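Raro Workcell Simulator: Operator Guide
Section 6. Recording Demonstrations in Simulation

6.1 Purpose of this section

This section describes how to record teleoperated demonstrations in the Raro simulator for use in training a Stelmakh policy. It applies to the household task set only. Operators who record on physical arms should follow Section 7.

A demonstration is one complete attempt at a task, from the reset pose to the release of the task object. Demonstrations are grouped into sessions, and sessions are submitted to the Plerberg data store at the end of each shift.

6.2 Before you begin

Confirm that the following are in place:

- The workstation is signed in under your own operator account.
- The input device has been calibrated during the current shift (see 5.3).
- The task sheet for the session is open in the side panel.
- At least 14 GB of free space remains on the local drive.

CAUTION: Do not begin a session while a submission from an earlier session is still in progress. Episode numbers may be assigned twice, and both sessions will be rejected.

6.3 Starting a session

1. From the Session menu, select New, then Household.

2. Enter the task code exactly as printed on the task sheet. Codes are case sensitive.

3. Select a room layout. Leave the layout on Shuffle unless the task sheet names one.

4. Select the wrist view as the main view. The overhead view may be kept open in a second window, but it is not recorded for this task set.

5. Press Load. The room, the fixtures, and the task object are placed by the simulator. Loading a layout for the first time may take several minutes.

6. Check that the status bar reads READY and that the frame counter is at zero.

Note: Wall colors, lighting, and the position of doors and panels change between episodes when Shuffle is on. These changes are intended. Do not reload a layout on the grounds that it is hard to see in; low contrast between the object and the background is part of the task set.

6.4 Recording an episode

1. Press Record. The indicator turns red after a short delay. Do not move the input device until it does.

2. Bring the gripper toward the object at a steady speed. Small corrections are acceptable and should be left in the recording.

3. Align the fingers on either side of the object before closing. For round objects, aim for the widest part.

4. Close the gripper with the trigger. Hold the trigger until the contact readout is stable. 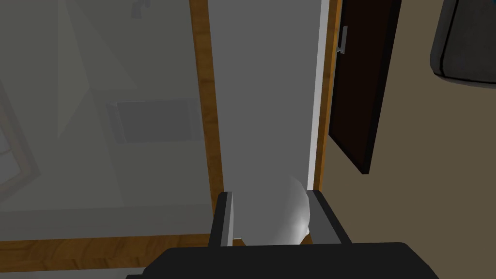

5. Lift the object clear of its support and pause for one second. The pause is used to mark the end of the grasp phase.

6. Carry the object to the target given on the task sheet and open the gripper.

7. Press Stop. Choose Success, Failure, or Discard when prompted.

An episode may contain no more than 1000 recorded steps. The simulator stops recording at this limit and labels the episode as a failure. Most grasp-and-place episodes finish in around 400 steps.

CAUTION: Do not pass the gripper through a fixture to shorten a path. The simulator permits slight overlap between bodies, and a policy trained on such paths cannot be used on a physical arm.

6.5 Labeling

Apply the label that matches the result, whatever the quality of the motion.

Success: the object was released at the target and stayed there until Stop was pressed.

Failure: the object was dropped, released away from the target, or never grasped. Failed episodes are kept and are used by the Flandenine scoring tool.

Discard: the recording was disturbed by something outside the task, such as a lost connection or an interruption at the workstation. Enter a brief reason in the comment field.

A label can be changed until the session is closed. After closing, changes must be requested through the session supervisor.

6.6 Session size and breaks

A standard session consists of 100 episodes, including failures. Discarded episodes do not count toward the total. Operators are required to take a break at the midpoint of each session. The session timer may be paused without closing the session.

6.7 Closing and submitting

1. Select Session, then Review. Play back any episode flagged in yellow and confirm its label.

2. Select Close Session. The simulator writes the summary file and locks the episodes.

3. Select Submit and wait for the confirmation number. Copy this number to the shift log.

If submission fails twice, leave the session on the local drive and report it using form R-6. Do not copy session files to removable media.

For error codes shown during submission, see Appendix C.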